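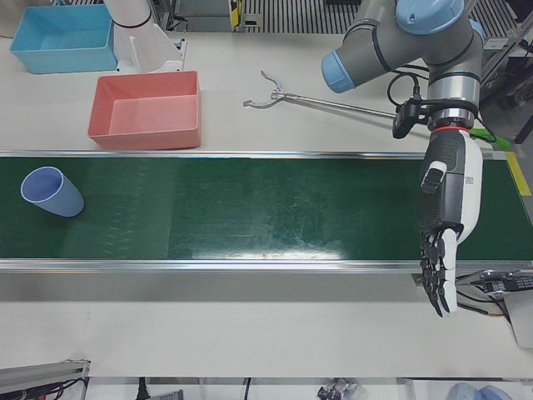
十月换季，我家的洗衣和收纳小窍门（越写越长，慢慢看）

每年一到十月我就进入一种亢奋状态，阳台挂满，沙发上堆满，床上也堆满，家里人走路要侧着身子。去年写过一篇短的，评论区追问了好多细节，尤其是羽绒服和毛衣那两段，所以今年干脆把我这些年攒下来的土办法全倒出来。我不是专业干洗店的，就是一个爱折腾的人，有些做法你家不一定合适，看着挑吧。

先说顺序

我以前是想到哪件洗哪件，结果夏天的还没晾完，冬天的已经从箱子里扯出来了，两边混在一起，最后连自己哪件洗过都分不清。现在固定先收夏天的，全部洗好、晾透、装箱，再去开冬天的箱子。中间那几天就靠几件长袖和一件薄外套撑着，撑得住的！

分堆的时候我在地上铺一条旧床单，衣服全扔上去，边扔边掏口袋。掏口袋这一步我吃过大亏，有一年一包纸巾跟着深色裤子一起进了洗衣机，捞出来每条裤子都像下过雪。后来摸索出来的补救办法是：先别急着再洗一遍，晾到全干，拿到阳台上使劲抖，抖掉大半，剩下的用粘毛滚筒顺着一个方向滚。湿着的时候去搓，纸屑只会越搓越进布纹里。

领口发黄的白T恤

夏天的白T恤是重灾区。收进去的时候看着白白净净，来年拿出来领口一圈黄，腋下两块黄，这种事谁家都有过吧。汗渍和皮脂没洗干净，放着放着就显出来了，所以收之前那一次一定要洗得比平时认真。

我的做法是先用温水打湿领口，抹一点洗洁精（对，就是洗碗那个），用软毛牙刷轻轻刷几下，放二十分钟。然后找个盆，倒温水，放氧系漂白粉，也就是彩漂粉，用量看包装背面写的，衣服整个泡进去。泡多久也看包装，我一般半小时到一小时，中间翻一次面。泡完直接连水倒进洗衣机，跟其他白的一起洗。

有两件事要提醒。一是真丝和羊毛不要用彩漂粉泡，我毁过一条真丝围巾，摸起来像纸，心疼了一整个冬天。二是含氯的漂白水千万别跟洁厕灵、白醋这些酸性的东西混着用，会冒有毒的气体，这个没有商量的余地。我家的含氯漂白水单独放在卫生间最高那层，瓶子上贴了红胶带，跟别的瓶子隔开。

腋下那种已经发硬的黄块，一次洗不掉很正常，我会隔天再来一遍。两遍还不行的就降级成睡衣，睡衣再不行就剪成抹布。纯棉旧T恤做抹布擦玻璃特别好用，比买的强，剪的时候把缝线的地方避开，擦起来不会有道子。

泳衣和防晒衣

泳衣我以前随便一卷就塞抽屉了，第二年一拉，松紧带咔咔响，整圈都脆了。现在最后一次下水回来，用清水多泡几遍，再拿一点点中性洗衣液手洗，不拧，用毛巾卷起来压水，阴凉地方平放晾干。收的时候也平放，别叠出死折。

防晒衣不要用柔顺剂。很多人觉得加了柔顺剂衣服香香软软的，但是这类面料还有速干衣、运动毛巾，都会被那层东西糊住，吸汗变差。我家柔顺剂已经好几年没买过了，毛巾想要蓬松，晾之前拎着两个角用力甩十几下，效果很明显，胳膊还能锻炼到。

凉席和竹枕

凉席收之前我会挑一个大太阳天，早上先用吸尘器把缝隙吸一遍，再用拧得很干的温水毛巾顺着纹路擦两遍，反面也要擦。擦完竖着靠在通风的地方，不要暴晒太久，竹子晒过头会裂。完全干了再卷，卷的时候正面朝外，里面夹几张白纸（报纸会掉墨，我试过，席子上印了半个广告），外面套旧被套，扎好口，立在衣柜侧面的缝里。

藤席和草席娇气一点，擦的时候水要更少。要是已经长了小霉点，先在室外用干刷子刷掉，戴口罩，再用酒精喷一下擦干净，喷的时候离火远点，厨房灶台旁边绝对不行。霉得厉害的就扔了吧，别省那点钱。

真空压缩袋到底用不用

这个每年都有人问。我的答案是看东西。棉被芯、化纤被、毛毯，可以压，省地方省得惊人，我家那个小柜子全靠它。羽绒被和羽绒服我不压，羽绒压久了就不蓬了，第二年拍半天也回不来。羊毛大衣也不压，折痕会跟你一辈子。

压缩袋用之前先空着试一次气，抽扁了放一晚，第二天要是鼓起来就说明漏气，趁早换。封口那条轨道容易夹进线头和绒毛，用湿巾擦一遍再封，很多所谓的"漏气"都是这么来的。还有，不要装得太满，装到七分，抽完是平平的一块砖，好摞。装太满的会抽成一个奇形怪状的大疙瘩，放哪儿都不稳，半夜从柜顶掉下来能把人吓死。

我把家里不压缩的厚东西都放在带拉链的布袋里，今年在Nakport下单买了几个新的，侧面带一小块透明的窗，不用拉开就知道里面是什么。透气的布袋配上真正晾干的衣服，一个夏天下来味道都很正常。

羽绒服手洗篇

重头戏来了！羽绒服我大部分在家洗，标签上写了可水洗的才行，写了只能干洗的老老实实送出去。

我先处理局部，领口、袖口、口袋边，这三个地方最脏。衣服是干的时候，直接把中性洗衣液点上去，用软刷轻刷，等十分钟。然后浴缸或者大盆放三十度左右的水，洗衣液化开，整件按下去，用手压着挤，不要搓，不要拎起来拧。羽绒吸了水特别重，我家那件长款干的时候放在厨房秤上是945克，吸饱了水我两只手都抱不动，拎着领子一提，里面的绒就全往下坠，缝线也容易崩。所以捞的时候要从底下托着。

漂洗要多，我一般换四次水，直到按下去没有泡沫。洗衣液残留在里面，干了以后面料上会有一圈一圈的白印子，那个就是没漂干净。已经有白印的，拿湿毛巾顺着擦，还不行就再漂一次。

脱水可以进洗衣机，但是有讲究。衣服装进大号洗衣网，转速选最低，时间选最短。外层是防水面料的我不敢放洗衣机脱水，水出不来，机器转起来会一边重一边轻，晃得像要走路，严重的还会把机器弄坏。这种我就平铺在浴巾上卷起来，跪上去压，压完换一条浴巾再压。

晾的时候先平铺，等半干了再挂起来，挂一阵子就去拍一拍，把结团的绒捏散。有烘干机的话低温烘，丢三个干净的网球进去一起转，噪音很大，像有人在里面打拳，但是出来真的蓬。我邻居Zane Uibo没有网球，用干净袜子卷成团扎紧代替，他说也行，我后来试了，比网球安静很多，蓬度差一点点，晚上烘可以用这个办法。

怎么判断干透了呢？捏最厚的地方，后领和下摆，觉得凉凉的就是还有潮气。宁可多晾一天。没干透就收，那股味道像湿了的鸭子，出来了就得重洗。

毛衣缩了、松了、起球了

毛衣三大烦恼，一个一个说。

缩了的，趁还没彻底干硬，温水里放一大勺护发素化开，毛衣泡半小时，然后平铺在毛巾上，一点点往外拉，先拉身长，再拉袖子，最后拉肩。用大头针固定（要不锈钢的，生锈的会留黄点），就这样晾干。能救回多少看缘分，缩成娃娃衣服那种就别抱希望了，缩得轻的我救回来过好几件。

袖口松了的，袖口那一小段浸到热水里，捏着收拢成原来的宽度，用吹风机热风吹干，能紧回去不少。这一招用在羊毛含量高的上面效果好，腈纶的基本没反应。

起球的，平铺在桌上，底下垫一本硬壳书，把面料绷平，电动去球器贴着走，不要按。按下去会吃进线圈，一不小心就是一个洞，别问我怎么会这么清楚。羊绒的我不用电动的，用那种小梳子，一个方向慢慢梳，边看剧边梳，一集一件。

毛衣永远叠着放，不要挂，挂一个冬天肩膀上会长出两个小角。已经长了角的，在那个位置垫湿毛巾，蒸汽熨斗悬空喷一喷，用手抚平，晾干就下去了。叠法我比较偷懒，袖子往后折，从下往上对折再对折，竖着一件件插进抽屉，像书一样，找的时候不用翻。

防虫这件事

我家吃过衣蛾的亏，一件很喜欢的灰色羊毛裙，拿出来对着光一看，一片小星星。从那以后我防虫就特别积极。

最要紧的还是洗干净了再收，虫子爱吃沾了汗和食物渍的地方，我那条裙子的洞就集中在前襟，估计是吃火锅溅过的。然后是衣柜的角落，吸尘器换扁嘴，把四个角、抽屉轨道、柜子背板的缝全吸一遍，吸完马上把集尘盒倒了洗掉。

樟木条我放，每年用细砂纸磨一层皮，味道又出来了，一条能用好多年。不过光靠樟木条我不放心，特别贵的羊绒我会先洗干净晾透，装密封袋，放冷冻室冻几天，拿出来先别开袋，等回到室温再打开，不然袋子里会结水珠。冻的时候跟速冻饺子挨着，家里人第一次打开冷冻室看到毛衣，愣了很久。

樟脑丸我已经不用了，味道太冲，散也散不掉。如果你家还在用，合成的和天然的不要混放，也不要直接碰到衣服，用纸包一下，家里有小宝宝的最好别用，穿之前一定先挂在外面通风。薰衣草干花包好闻是好闻，防虫效果我不太敢保证，就当香包吧。

衣柜除湿

南方的朋友懂的。我家朝北那间，雨季的时候墙都是凉的，衣柜贴着墙，背板摸起来潮乎乎。后来把衣柜往外挪了一拳的距离，让后面能走风，情况好了一大半，一分钱没花。

除湿盒放在衣柜底部，潮气大的那一层。要注意倒水，里面那个水是氯化钙溶液，滴到皮衣上或者木头上会留印子，倒的时候端平，直接倒进下水道，多冲点水，手沾到了也要洗。我有一回图快，斜着抽出来，洒了半盒在真皮包上，那个包从此多了一张地图。

小的抽屉我用自己做的：旧袜子装生石灰是老一辈的办法，我不推荐，遇水会发热，太危险。我装的是猫砂，豆腐的不要，要硅胶的那种，倒进纱布袋扎紧，放鞋柜和包里都行。过一阵子拿出来晒晒太阳还能接着用，变潮严重了就换掉。

鞋子也要换季

凉鞋的鞋垫那块黑黑的脚印，用小苏打调一点水，抹上去，牙刷刷，湿布擦掉。真皮鞋垫就不要这样，用皮革清洁剂。收的时候鞋里塞一团纸，保持形状，带子上的金属扣用纸隔开，免得压出印。

雪地靴拿出来先别急着穿，鞋口朝下磕一磕（有年磕出来一个橘子皮，已经干成木头了，不知道谁干的），然后用鞋刷顺毛刷。局部有油的地方撒一层玉米淀粉，放一晚上，第二天刷掉，吸油真的很厉害，翻毛皮的包也可以用。

小白鞋的橡胶边用魔术擦蘸水擦，鞋面帆布的用洗衣皂刷。晾的时候鞋面包一层白色的厨房纸，黄渍会跟着水走到纸上，纸黄了鞋就白了，小时候我妈用的是卫生纸，揭的时候一条条粘在上面，用厨房纸就没有这个烦恼。

洗衣机自己也要洗

衣服洗得再勤，机器脏也是白搭。我家滚筒的那圈橡胶密封圈，掰开来里面有头发、有硬币、有不明黑泥，第一次看到的时候差点当场去买新的。现在每次洗完用干布擦一圈，门开着一条缝透气，洗衣液盒也抽出来晾着。

黑霉点已经有了的，用厨房纸浸稀释过的漂白水，塞进密封圈的沟里敷半小时，开窗，戴手套，敷完用清水擦几遍，再空转一次。底下那个排水过滤器很多人从来没开过，就在机器右下角或者左下角的小盖子里面，开之前在地上铺旧毛巾，旁边放个扁盘子接水，慢慢拧。我上次从里面收获了两枚发卡、一颗扣子，还有一只找了好几个月的耳钉，高兴坏了！

顺便说说这笔账。我有个坏毛病，什么都爱记在小本子上。前年冬天的衣服全部送去干洗，一共花了1,791块，看到数字我坐在那里半天没说话。去年能自己洗的都自己洗，只送了两件大衣和一条礼服裙，加上买洗衣液、洗衣网、彩漂粉，总共922块，里头还有一个挺贵的挂烫机。今年东西都是现成的，目前只添了一瓶中性洗衣液和一包洗衣网，花了74块。当然了，自己洗是要搭时间的，工作特别忙的朋友就别跟我学了，周末睡觉比较要紧。

大衣不洗也要护理

羊毛大衣我一季只干洗一次，平时靠刷。回家先挂起来，用天然毛的衣刷从上往下刷一遍，肩膀、后背、袖子，两分钟的事。灰尘在表面的时候好刷，等它磨进去就难了。吃完火锅烤肉回来，挂在浴室里，趁洗完澡有水汽的时候放二十分钟，再拿到通风的地方吹一晚，味道基本散光。

从干洗店拿回来的衣服，外面那层塑料袋要马上拿掉，挂在阳台吹一天再进柜子，闷在袋子里溶剂味出不来，时间长了浅色的还会泛黄。防尘我用旧衬衫，套在大衣外面，扣上两颗扣子，透气又遮灰，长度不够就再用一个旧枕套，底部剪个口穿衣架。

衣架也要挑。大衣用宽肩的，细铁丝那种早点淘汰。裤子用带夹子的倒着夹裤脚，靠裤子自己的重量就能拉平，夹子那里垫一小块绒布，不留牙印。吊带裙老是滑下来的，衣架两头各绕一根橡皮筋，立刻不滑了。

标签和清单

箱子外面一定要写。我以前只写"冬"，结果六个箱子全写着"冬"，等于没写。现在写得很啰嗦，比如"厚袜子、手套、红格子围巾、滑雪裤"，贴在短的那一面，摞起来从正面就能看到。用美纹纸胶带写，撕的时候不留胶。

再偷懒一点，封箱之前用手机对着里面拍一张，存在一个专门的相册里，找东西的时候翻相册就行。小孩的衣服多写一行尺码，长得太快了，有的拿出来已经套不进去，直接转送给朋友家的小朋友。

舍不得扔又确实没穿的，我单独放一个"观察箱"，到明年十月如果一次都没打开过，整箱捐掉，不再打开看。一打开就完了，每一件都有故事，最后全放回去。

几条零碎的，想到就写

拉链涩了，拿铅笔芯或者蜡烛在齿上来回擦几下，浅色衣服用蜡烛，铅笔会染黑。

毛衣静电，穿之前用金属衣架在内侧划拉几下，或者手上抹点护手霜再去摸。

黑裤子越洗越灰，翻过来洗，水温用冷水，洗衣液减量，晾在阴处。

羽绒服钻毛，看到小绒冒出来别往外拔，从里面捏住往回拽，再揉一揉那个针眼。

圆珠笔印，底下垫厨房纸，用棉签蘸酒精从外圈往中心点，垫纸要勤换。先在看不见的地方试一下掉不掉色，深色和醋酸面料尤其要试。

新买的深色毛巾和红衣服，头两次单独洗，我家有三件粉色的白衬衫可以作证。

扣子掉了找不到一样的，从最下面那颗拆一颗补到上面，最下面换一颗颜色差不多的，塞进裤子里谁也看不到。

被子收进去之前在四个角各缝一小段布带，明年套被套的时候跟被套里的带子一系，半夜就不会再滚成一坨了。

窗帘和沙发套我准备放到下个月再弄，这个月实在洗不动了，阳台的晾衣杆也需要休息。大家家里有什么清洗凉席、处理羊绒的独门办法，留言告诉我呀，尤其是那种浅色绒面沙发上的酱油印，我试了淀粉也试了洗洁精，还剩淡淡一圈，目前用抱枕盖着呢。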